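Enciclopedia técnica > Robótica > Aprendizaje automático > Recogida de demostraciones

Recogida de demostraciones en simulación

Por Meriem Abdelaziz. 11/1/25

La recogida de demostraciones es la fase en la que se reúnen ejemplos de una tarea para entrenar un sistema de aprendizaje por imitación. Cada ejemplo, llamado también episodio o trayectoria, guarda una secuencia de observaciones (imágenes, posiciones articulares, estado de la pinza) junto con la acción ejecutada en cada paso. El conjunto de episodios se usa después para ajustar una política de control.

Cuando la recogida se hace en simulación, el brazo, los objetos y la habitación son modelos virtuales. El operador maneja el brazo con un mando, un ratón de seis ejes o unas gafas de realidad virtual. También es posible generar episodios con un planificador, sin intervención humana, aunque las trayectorias resultantes suelen ser más uniformes que las de una persona.
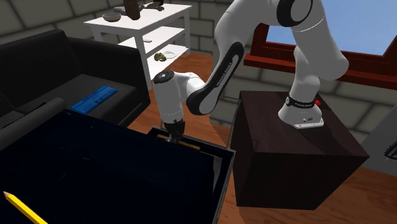
Grupo de Manipulación y Datos, Skulano

En las tareas de recogida y depósito, el entorno suele incluir un brazo de base fija, un recipiente y varios objetos pequeños. Un caso habitual es el del brazo Franka Emika Panda montado sobre un pedestal, con una caja negra abierta bajo la pinza y piezas delgadas, como un palito o un lápiz. Los objetos finos son difíciles de agarrar: un error pequeño en la orientación de la pinza basta para que resbalen o giren. El mobiliario del fondo, por ejemplo un sofá o una estantería, no interviene en la tarea, pero aporta variedad visual.

El conjunto Guseo, preparado por Rachid Mansour y Ashraf Samir, partió de 900 episodios teleoperados. Tras la revisión quedaron 744. Se descartaron los episodios con colisiones, los que terminaban con el objeto fuera del recipiente y los que contenían pausas largas del operador. Las instrucciones en lenguaje natural se redactaron aparte, en 11 plantillas.

Antes de cada episodio se modifican al azar la posición de los objetos, la iluminación y las texturas. Esta práctica, conocida como aleatorización de dominio, busca que la política no dependa de una disposición concreta. Para tareas sencillas se empieza a veces con unos 50 ejemplos y se añaden más según los fallos observados en la evaluación.

La principal limitación es la diferencia entre el simulador y el robot físico. El rozamiento y los contactos se calculan de forma aproximada, y un agarre válido en pantalla puede fallar con una pieza real. Por ello es frecuente combinar episodios simulados con una cantidad menor de episodios reales.

Véase también: teleoperación, clonación de comportamiento, aleatorización de dominio.

© Skulano. Todos los derechos reservados | Contacto | Volver arriba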